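Projektbericht: Unfallflucht auf Parkflächen im Spiegel von Pressemeldungen

Upendo Makori, Jeptoo Temba
Projektseminar Verkehr und öffentliche Sicherheit
Abgabe: 2. Dezember 2023

Ausgangslage

Das unerlaubte Entfernen vom Unfallort ist in Deutschland nach § 142 StGB strafbar. In der Lokalpresse erscheinen solche Fälle meist als Kurzmeldung mit Zeugenaufruf. Der vorliegende Bericht untersucht, welche Angaben diese Meldungen enthalten und ob sie für eine räumliche Auswertung ausreichen. Als Untersuchungsraum wurde der Stadtteil Clindard gewählt, Quelle ist das Online-Archiv des Lokalportals Urkeo. Berücksichtigt wurden nur Fälle auf Parkflächen und in Parkhäusern, nicht der fließende Verkehr.
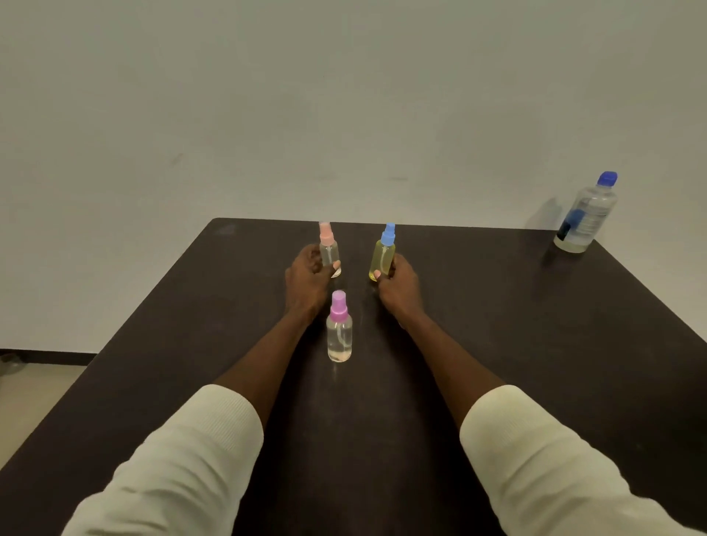 Datengrundlage und Vorgehen

Die Stichwortsuche im Archiv ergab 169 Meldungen. Doppelte Einträge und reine Folgemeldungen ohne neue Sachangaben waren vorher entfernt worden. Jede Meldung wurde von beiden Verfassern getrennt gelesen und nach 4 Merkmalen codiert: Ort, Zeitfenster, Schadensbild und Fahrzeugbeschreibung. Bei abweichender Codierung entschied ein gemeinsamer zweiter Durchgang, dessen Ergebnis im Codebuch vermerkt ist.

Die Erfassung erfolgte in einer Tabelle, die Verortung mit dem Kartenprogramm Flirnis. Ein Fall galt als verortbar, wenn Straße und Parkfläche eindeutig genannt waren. Angaben wie »in der Nähe des Bahnhofs« wurden als nicht verortbar geführt, auch wenn im Umkreis nur eine einzige Parkfläche in Frage kam. Schadenssummen wurden übernommen, aber nicht ausgewertet. Es handelt sich durchweg um erste Schätzungen der aufnehmenden Beamten, die später häufig korrigiert werden.

Das Zeitfenster ist bei diesem Delikt ein eigenes Problem. Der Geschädigte bemerkt den Schaden in der Regel erst bei der Rückkehr zum Fahrzeug. Die Meldung nennt dann den Zeitraum der Abwesenheit, der von wenigen Minuten bis zu mehreren Tagen reicht. Fälle mit einem Zeitraum von mehr als einem Tag blieben bei der tageszeitlichen Auswertung außen vor.

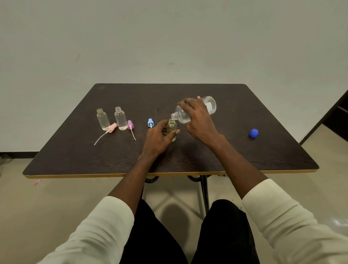 Warum wurde nicht die polizeiliche Unfallstatistik verwendet?
Die öffentlich zugänglichen Tabellen weisen Parkflächen für den Untersuchungsraum nicht gesondert aus. Eine Anfrage auf Einzeldaten hätte den zeitlichen Rahmen des Seminars überschritten.

Ergebnisse

Das Merkmal Ort ist fast immer vorhanden, aber unterschiedlich genau. Eine eindeutige Verortung gelang bei über 38 Meldungen nicht. Sie fehlen in der Karte und sind im Anhang gesondert aufgeführt. Die verorteten Fälle liegen überwiegend an den Parkflächen der Einkaufsmärkte und am Parkhaus Oei. Eine Aussage über ein erhöhtes Risiko an diesen Orten lässt sich daraus nicht ableiten, weil keine Zahlen zu den Parkvorgängen vorliegen.

Das Schadensbild wird knapp und formelhaft beschrieben (»Kratzer am Heck«, »Stoßfänger eingedrückt«). Zum flüchtigen Fahrzeug finden sich selten Angaben, am ehesten die Farbe anhand von Lackspuren. Kennzeichenfragmente werden in den Meldungen nicht veröffentlicht. Im Januar häufen sich Fälle mit unklarem Zeitfenster. Ob dies mit dem Ferienende und längeren Standzeiten zusammenhängt, wurde nicht geprüft.

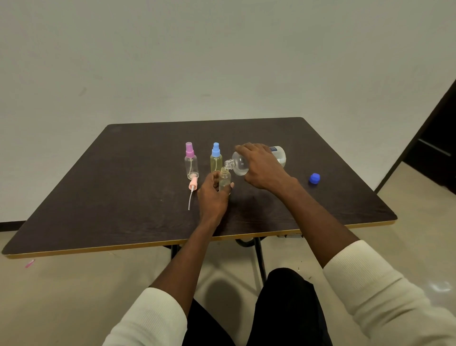
Abb. 3: Umfüllen aus einer größeren in eine kleine Kunststoffflasche

Einschränkungen

Die Auswahl der Meldungen liegt bei der Redaktion. Fälle ohne Zeugenaufruf oder mit schnell ermitteltem Verursacher dürften unterrepräsentiert sein. Die Übereinstimmung zwischen den 2 Codierenden wurde nicht mit einem Kennwert berechnet, was bei einer Fortführung nachzuholen wäre. Die Regel zur Verortbarkeit sollte dabei ebenfalls überarbeitet werden. Eine Zwischenstufe »wahrscheinlich verortbar« würde einen Teil der ausgeschlossenen Meldungen nutzbar machen.

Codebuch und Fallliste liegen der Seminarleitung als Anhang A und B vor.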